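Caring for Play Food and Its Storage
Household advice from Mulico, revised 1 June 2019

Toy fruit and vegetables should be washed before they are put away for any length of time. Use warm water with a little washing-up liquid and a soft cloth. Hollow pieces must not be soaked, as water may remain inside them.

Clear plastic bags are suitable for keeping small items together — the contents can be checked without opening them. Press out the air gently and do not overfill.

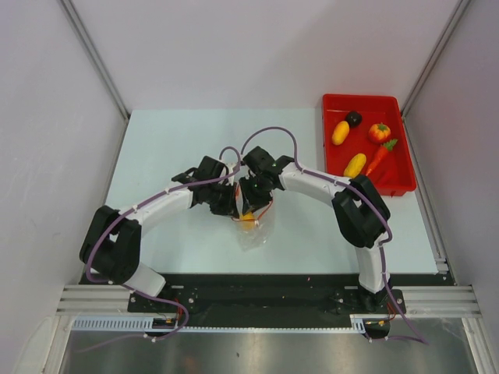 Bags should be stored out of the reach of young children and discarded once they split. A shallow tray is preferable for pieces in daily use and should be wiped weekly. Households putting toys away in December are advised to leave washed pieces on a towel for at least 10 hours before bagging.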